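Throw pillow

A throw pillow is a small loose cushion that is put on a sofa, a chair or a bed, for comfort and for decoration. In most homes it has a removable cover, so that it can be washed separately from the filling.

The filling may be polyester fiber, feathers or foam. Polyester is the cheapest and keeps its shape for some years. The covers are made of cotton, velvet, linen or soft plush with raised dots, a fabric much used for children's rooms. On leather seats a smooth cover slides easily, and a textured one stays better in its place. 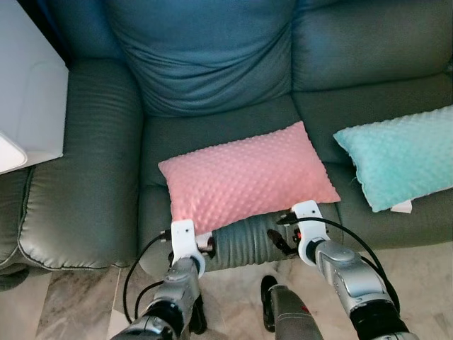
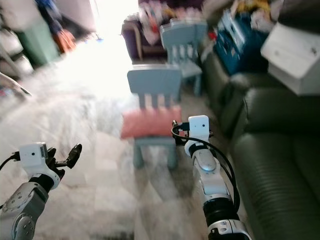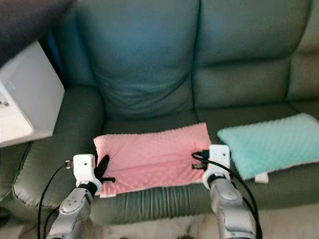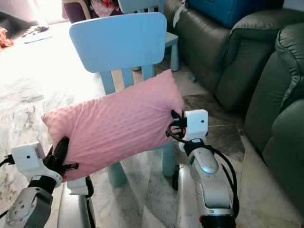
Reader comment, Irine: The article should mention feather fillings more fully. Mine became flat after one winter, and only shaking them every day helped a little.

Care

Polyester pillows can usually be machine washed at low temperature. Feather ones need long drying, or they begin to smell. Foam should be washed by hand and pressed without twisting.

See also: Bolster, Upholstery, Slipcover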